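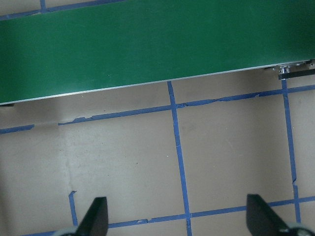
*The belt and the taped grid, from the wrist camera.*

# Cell 2 at Brivport: looking after the belt and the grid

2020-12-18

I get asked a lot how I keep our little pick-and-place cell going, usually by someone who has just inherited one and is staring at a belt that won't run straight. So I've put the wrist camera view up top and I'm going to ramble through how I have it set up, what I check and what I've had to fix. The arm is a Felidard with a two-finger gripper, the conveyor is a Maurya, and the whole lot moved over from our Giltalton site in November. Moving it was fun! Re-teaching it was less fun.

If you only came for the picture, you've already scrolled past it, so have a good day. The rest of you, get a coffee.

## The view I start every morning with

I send the arm to its home pose with the fingers open and pull up the camera before I touch anything else. The fingers should sit at the bottom of the view, spread wide, with the belt running across the top. I keep a saved copy of a good morning on the desktop and flip between that one and the live view. If the silver edge of the belt has moved between the two, something got bumped, and it's nearly always the belt (the arm is bolted down, the belt has feet, and people have hips).

## The tape

Blue painter's tape on a tan surface, laid out in big rectangles. Rekha Dwivedi laid the first grid at Giltalton and I copied her layout when we set up again at Brivport. The program has a drop position for each cell, and the tape lets the person on shift see which one a part was meant to land in. I do love that you can read it from across the room.

It does get ragged. The long line that runs along next to the belt has torn edges and a gap toward the left, and there's a folded end down by the left finger. My rule is that a torn edge can stay and a folded end gets pressed flat or replaced, as a fingertip can catch on it when the gripper comes in low. When I replace a line I put the new strip down along a steel rule before I peel the old one – that way the old tape is my reference and I'm not re-measuring from the belt. I learned that after peeling a whole row first, like a champ, and spending my lunch break putting it back.

Painter's tape only, please! Somebody at Giltalton used packing tape once and I was picking at the glue for days.

## The belt

Green, matte, and wide enough that I can be a bit lazy about where parts sit on it. I wipe it down with a barely damp lint-free cloth, belt stopped and locked out, then jog it along and do the next stretch. No solvent. Our parts are light and a slick patch makes them skate, and then the pick is off and everybody blames the camera.

For tracking, I run it empty for 20 minutes after any adjustment and watch the edge against the aluminum strip. Small turns on the tensioner, same amount each side, then one side only if it still wanders. I used to give it big turns and chase it back and forth all afternoon. Don't do that. Wait, look, then turn again.

## The bracket on the right

There's a small metal bracket tucked under the belt over on the right, with the black rail coming off it. The fasteners there worked loose twice in our first month back up and running, and both times I went hunting through the robot program before I thought to put a wrench on them. Now each one gets a line of paint pen across the head and onto the bracket, so I can see at a glance if it has turned. It goes on the weekly list, right after the belt wipe.

## Fingers

Two black fingers with flat angled tips. I clean the tips with the same cloth, then close them slowly on a piece of printer paper and tug. The paper should drag evenly on both sides. If it pivots, one finger has shifted and I loosen it, reseat it and do the paper thing again. After any finger work I re-run the touch-off at one corner of the grid before going back to full speed. I start at 40 percent, with my hand on the stop, and go up to 100 once it has been through every cell without a wobble.

Our current pair has been on since the alarm log rolled over to entry 507, which I only know because I wrote it on the inside of the cabinet door. I write everything on that door – finger changes, belt tension, the date the tape was last redone. It's a terrible database and I'd be lost without it.

## Still on my list

- Redo the broken stretch of tape on the left
- Fresh paint pen marks on the bracket fasteners
- Order spare fingertips (both hands of the pair, not two lefts again)
- Copy the cabinet door into an actual file before somebody cleans it

If you run a Maurya belt and have a better trick for tracking, leave me a comment, I'd love to hear it. I'll add more pictures once the tape is redone.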